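Budgeting for a second pair of hand-held grippers - what else should go on the order?

Posted in: Equipment and purchasing
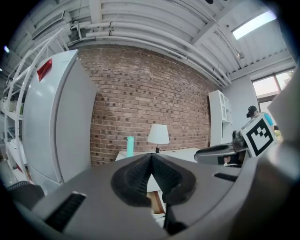
What we have and what we want

Kamala Naidu

We record household tasks with hand-held grippers in a furnished room with a table, a lamp, a refrigerator and open shelving. The marker cube goes on top of the gripper and we use it for tracking. Current stock is one pair. I have been asked to price a second pair for the next budget, which closes at the end of September 2024.

The quote from Misisby covers the two gripper bodies and nothing else. Fingertips, marker cubes and mounts are listed as separate lines with no recommended quantities. Planned use is 14 hours a week per pair. My questions:

How many sets of soft fingertips should I budget for a year?
Is it worth buying spare marker cubes, or can they be printed in house?
Does a second pair need its own computer?

Murdo Rutherford

Fingertips are the main consumable. The ribs wear first, then the pad starts to split at the base. At your hours we replace a set every 2 months, so six sets per pair per year, and I would add one spare set for each pair. Check the lead time before you settle on a number. Our last order from Ernalel was placed in June and took 68 days.

Marker cubes: print the faces yourself if you have a decent laser printer and matte stock, but buy the cube bodies. Ours were glued up from foam board at first and the corners went out of square, which showed up as jitter in the track. Keep the printed size identical across all of them and write the size on the mount. Every cube also needs its own marker IDs. If the second pair arrives with the same IDs as the first, you can't run both in one room.

Computer: depends on whether both pairs record at once. If they take turns, no. Do budget for storage either way.

Niall Aitken

just buy the bundle, we got the Pledico one and it had everything in the case

Ailsa Kerr

The bundle is fine if the fingers are the same pattern as the ones you own. Ask for the part number in writing. We ended up with two finger types that don't interchange and now carry spares for both.

One line missing from the list above is calibration time. Each new gripper took us half a day before the width readings agreed with the old pair. I put that in as labor, along with a calibration board and a hard case per pair. Also ask about the warranty - ours excluded the soft parts entirely.

Kamala Naidu

Thanks. I have gone with 14 sets of fingertips for the two pairs, bought cube bodies and printed faces. The computer is off the list for this year. I've asked Misisby for the part number and am still waiting on the warranty terms.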